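Lornorent Guest Stays: Maintenance and Housekeeping Requests

Ticket: Welcome tray and kettle set out on the bed, Batach unit
Opened: 28 August 2023
Category: Housekeeping / room set-up
Priority: Low
Status: Closed

Reported by Murdo Jardine

Went in to check the Batach unit before the next booking. The kettle and the snacks are on the bed and the duvet is badly creased. Photos attached. Please advise where the tray is meant to live, as the set-up sheet doesn't say.
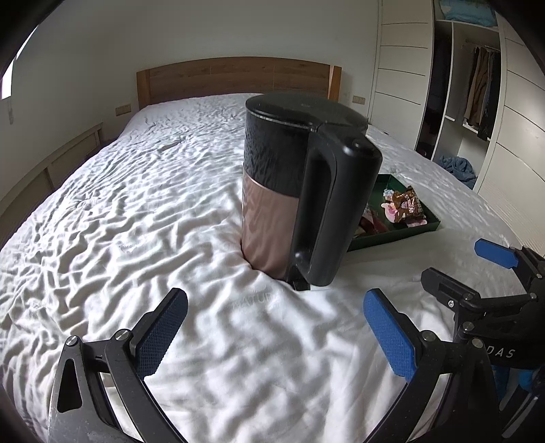
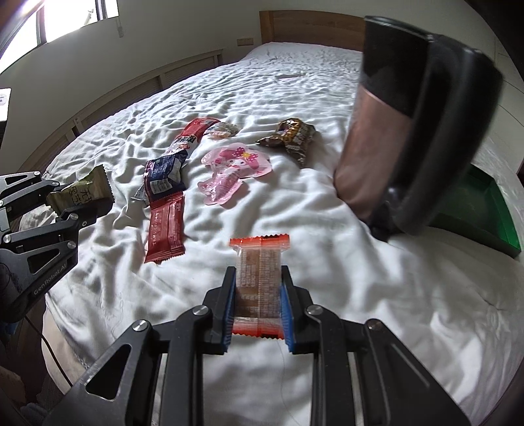
Attachments: kettle and green tray on the bed; assorted snack packets on the duvet.

Reply from Housekeeping Desk

Thanks Murdo. The sheet for Batach is out of date. It was written in March, when there was still a side table under the window. The table went to the Reddy unit and the line about the tray was taken out with it. Nothing was put in its place.

Can you tell us:
- is there any flat surface in the room at tray height
- is the kettle the one on the inventory (black and pink, black handle)
- is the kettle base there

Murdo Jardine

No flat surface. There is a socket on the wall each side of the headboard but nothing next to either one to stand a kettle on. The wardrobe is built in and has a shelf inside, but I would not want anyone boiling a kettle in there.

Kettle matches the inventory. I found the base in the wardrobe, on the floor at the back, with the cord wrapped around it. Lid opens and shuts properly. I filled it to the minimum line in the bathroom, ran it on the bathroom counter and it switched itself off at the boil. No leak underneath.

Reply from Housekeeping Desk

Good. So the kettle is fine and it's only a question of where it goes. Please don't leave it on the bed, even empty. We had a duvet marked that way in Reddy and it took two washes to come out.

For the snacks, please check the packets for splits and dates before they go back in the tray. The small ones with crimped ends are the ones that tend to open at the seal. Anything crushed can come out.

Murdo Jardine

Checked the lot. The orange-red wafer one and the olive-green one are sealed and in date. The pink rabbit one is fine. The long red packet is fine too, but it doesn't lie flat in the tray with everything else, so I have stood it along the back edge. Took out one that had come open at the seal and binned it.

Duvet: I tried shaking it out and pulling it tight from the headboard end. Left it 15 minutes and the creases were still there. I think the cover went on straight from the dryer bag. Do we have a steamer?

Reply from Housekeeping Desk

There is a Kindovis steamer in the linen cupboard, top shelf. Fill to the line, let it heat for 3 minutes, and work from the headboard down. Keep it moving. If the cover is the wrong size for the duvet it will bunch again whatever you do, so check the label first.

Murdo Jardine

Label says king. Bed is a double. Swapped it for a double cover from the cupboard and steamed that one. Much better. Put the king cover in the bag for Reddy.

Reply from Housekeeping Desk

That would do it. We're sending over a folding luggage stand with a solid top for the tray. It goes against the wall on the wardrobe side, near the socket. Kettle on its base on the stand, tray in front, long packets at the back. Until it arrives, leave the tray and kettle on the bathroom counter, well back from the basin.

Update, 5 days later

Stand delivered and set up. Cord reaches the socket without stretching. Set-up sheet for Batach amended. Double covers and king covers are now on separate shelves.

Ticket closed by Housekeeping Desk.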